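Meron Admasu has worked with the Brinano deck kit since February. Her laboratory uses it to move well plates between stations, and she agreed to tell us how it is going.

"At first we did everything in the simulator," she says. "I liked this very much. You can make a mistake and it costs you nothing."

The kit comes from Nimex, and the simulator is included in the price. She ran 158 transfers there before she allowed the real arm to touch a plate.

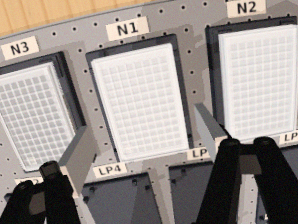
The gripper fingers on either side of the center plate at nest N1, in the simulator.

Is she satisfied? "Mostly yes. The labels of the nests are the same in the program, so my colleagues learned it in 9 days. But the manual is weak. I wrote to the support 10 times, and they always answered politely, but not always fast."

She would like to have a better page for errors. The next version, called Ilum, should bring it, and she has already asked to test it.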